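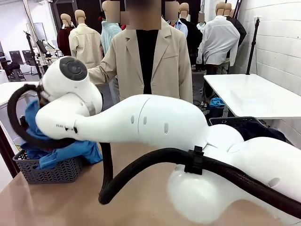
The phrase "all equipment included" appears in most of the small business listings we read, and it does a great deal of work for three words. A buyer in Hirkatwood taking on a café lease will usually assume it covers the oven. The seller may have meant the oven, or may have meant the shelf the oven stands on. Listings almost never separate what is fixed to the building from what is standing in it, and the line is hard to draw even with the object in front of you. A large white robotic arm with a black corrugated hose looping from its head down over the edge of a grey plastic basket would give a valuer at least three things to argue over, and the advert would still say "equipment". Whether the hose goes with the arm, and the basket with either, is left for the day the keys change hands.

10 November 2023
By the Nutitz Commercial Lettings Study

We sorted the wording of each listing by how much it committed the seller to. At the generous end came the itemised inventory, with makes and ages. In the middle came "fully fitted", which two agents at Koller defined for us in ways that could not both be correct. At the far end came "viewing essential", which commits the seller to opening the door. Rent, by contrast, was stated plainly nearly everywhere, a typical entry being 1,000 a month with the deposit in smaller type. Sellers can be exact when they wish to be.

Stock was a separate difficulty. "Stock at value" sounds like a price but is only a promise to discuss one. In 9 of the sales we followed to completion, the two sides had different ideas of value until the final week, and in some of these the sum in dispute was smaller than the fee for settling it. Low-cost items like the one in Figure 5 were the usual casualties. They were too cheap to list and too useful to leave behind, and several buyers reported arriving to find every one of them gone.

Search listings Go Keyword or postcode

Figure 5. Rectangular grey plastic basket with slotted sides, empty, on a light tan tabletop.

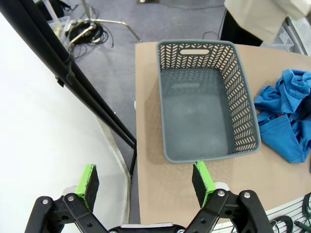
5.3 Goodwill

Goodwill is the part of the price that cannot be carried out to a van. Sellers in our sample put it first in the advert and buyers put it last in the offer. The Millik agents told us that they advise clients to support the figure with accounts from at least the previous May. Few did. The commonest evidence offered was that the place was "always busy", generally at a viewing arranged for the middle of the afternoon, when we were able to choose our own table.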